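Keeping the colour: Halima Temba on paint, lime and old doors

25/03/2020

Halima Temba has been mixing paint for other people's houses since she left school. Her workshop, Ogola, takes up two rooms behind a bakery, and most of what leaves it goes on to doors, shutters and stair rails that are older than anyone who owns them.

She learned the trade from Guido Rinaldi, a decorator who took her on for a summer and kept her for 7 years. "I was meant to sweep up until the end of June," she says. "Then he had a bad back and I was the only one who could get up the ladder."

Rinaldi was strict about preparation. He would not let her open a tin until the surface had been washed, rubbed down and left overnight. She still works that way, and it costs her jobs. "People ring and want it done by the weekend. I tell them two weeks for a front door and they go quiet. Some ring back."

Old paint is the part she likes talking about. A door that has stood in a street for 100 years may carry a dozen coats, and she takes a small scrape from somewhere out of sight, usually behind a hinge, before she decides anything. She keeps the scrapes in envelopes with the address written on the front. There is no catalogue. When Wekesa Shirima, who restores furniture two streets away, wanted to match a green from a school cupboard, she found him the right envelope by going through the whole drawer.

Was it a good match? "Close. He was happy with it. I thought it was a bit blue."

She buys her pigments from a supplier called Umum and grinds some of them again herself. The earth colours give her little trouble. Orange is harder. She says the bright ones fade on a south wall, and the ones that hold tend to look brown in the tin, so the customer thinks they have been sold the wrong thing. Her advice is to paint a board, lean it against the house and leave it there for a month.

"You have to see it in the rain as well," she says. "Everyone looks at colour when the sun is out."

We talked for a while about stripping. Temba does as little of it as she can. If the old coats are sound she flats them and paints over, and she will only take a door back to the wood when it has started to lift in sheets. She uses a scraper and a good deal of patience. Heat guns she leaves to others, having cracked a pane of glass with one in her second year and paid for it out of her wages.

The work is steady but it has never made her much money. Last year she took on a trainee, Pongsak Bunnag, for two days a week. He had been a sign painter and his brushwork was already better than hers. "He had to learn to slow down. With a sign you want one clean stroke. With a door you are going back and forth, laying off, looking at it from the side."

I asked what she would paint if the choice were hers alone. She thought about it while she wiped down the bench. Her own front door, she said. It has been in undercoat for some time now.
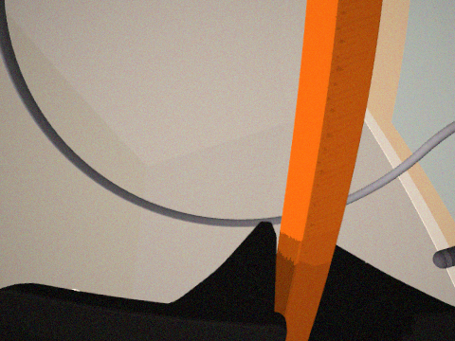 Questions Temba is asked most often

Can I paint straight over gloss? Yes, if you rub it down first until the shine has gone.

How long should I leave it between coats? Overnight at least, and longer in cold weather.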